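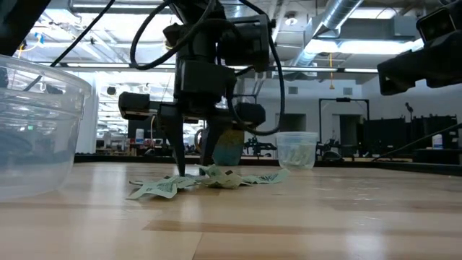

Inna Sydorenko: "Un envoltorio vacío también ocupa sitio en la mesa"

13 dic 2020 -- Redacción de Volley

La responsable de orden y residuos de Zadach recibió a esta publicación junto a una mesa de madera clara. El papel verde pálido, arrugado y con bordes rasgados, se reúne en un vaso de plástico transparente. "Pedimos que el vaso quede a la vista", explicó Sydorenko.

El centro estableció la norma en abril y la aplica en 28 puestos. Los sobres pequeños, indicó, se tratan aparte. "Primero se juntan; después se decide", señaló.

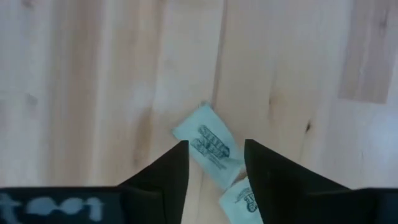
Próximos pasos

Sydorenko prevé extender la medida a otras 4 salas -- "sin comprar mobiliario nuevo", precisó.

Comentarios

muli_77: En mi oficina haría falta un cubo, no un vaso.

Teresa G.: ¿El papel impreso se recicla igual?

Recientes
- Drenero renueva sus almacenes
- Zadach dona 500 cajas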